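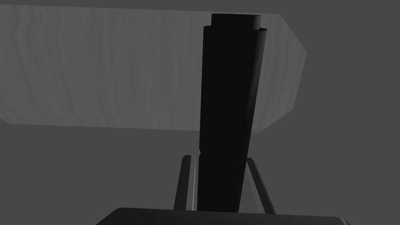 Black cylinder with stepped cap, rendered

Agency wants to rebuild our shop from scratch. Talk me out of it?
Web Shops & Agencies > Working with developers

loukia_t
We sell replacement lamp parts out of Taltolcombe. 426 product pages, one developer who left in September, and a checkout that asks for your zip code twice, I assume out of affection. We went to an agency called Telton for a quote to fix the checkout. They came back with a proposal to move the whole thing to Virnholm, new design, new logo, something called a brand conversation. The checkout is on page 22.

Has anyone done this kind of move and kept their search traffic? And their temper?

h_hattori
What are you on now?

loukia_t
A homemade thing with the Ağca cart bolted on. It works if you don't look straight at it.

h_hattori
Then I'm with the agency. You can't hire for a homemade thing. Your next developer will spend the first month reading the last developer's comments, and if he was anything like ours they say "fix later" and "sorry."

Eirini Lambrakis
Disagree. She asked for one repair and got quoted for a house. I do this for a living, and a double zip field is usually an afternoon's work. Get a freelancer in for a day, fix the form, then think about moving when it isn't an emergency.

h_hattori
An afternoon if the code is sane. Have you seen Ağca's checkout template? It's one file.

Eirini Lambrakis
I have. I've billed for it. Still an afternoon, just not a nice one.

themis.v
We moved to Virnholm two years ago with a different agency. Traffic dropped for five weeks and came back. The redirects were what nearly sank us. They'd mapped the top pages and sent everything else to the home page, so people looking for a hinge got a picture of our founder.

Ask Telton in writing:

1. Who builds the redirect list, and does it cover every page or only the popular ones?

2. Who owns the design files and the hosting login when you part ways?

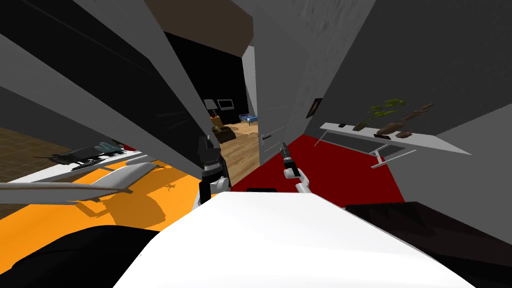
3. What does a change cost after launch? Ours has a minimum of seven hours. I once paid it for a comma.

4. Can they do the checkout first, as its own job, with its own price?

loukia_t
Number 4 is lovely. I'm sending it word for word.

I-seul Ok
I used to work at an agency (not that one). Number 4 will get you a call with someone senior who says it's "not how we like to work." Let them finish and ask again. We always had a price for it.

h_hattori
Or they say yes, patch it, and you're back in the spring with the same problem and less money. I'd still move.

Eirini Lambrakis
You'd still move if the site were on fire or on vacation.

h_hattori
Correct.

loukia_t
Update: called them Thursday. Senior person, exactly as foretold. I asked twice. There is a price, it's less than the logo, and they're sending it over. They did ask if I'd had time to think about the brand conversation.

themis.v
Get the redirect answer before you sign anything, even for the small job.

loukia_t
Asked. He's "looping someone in."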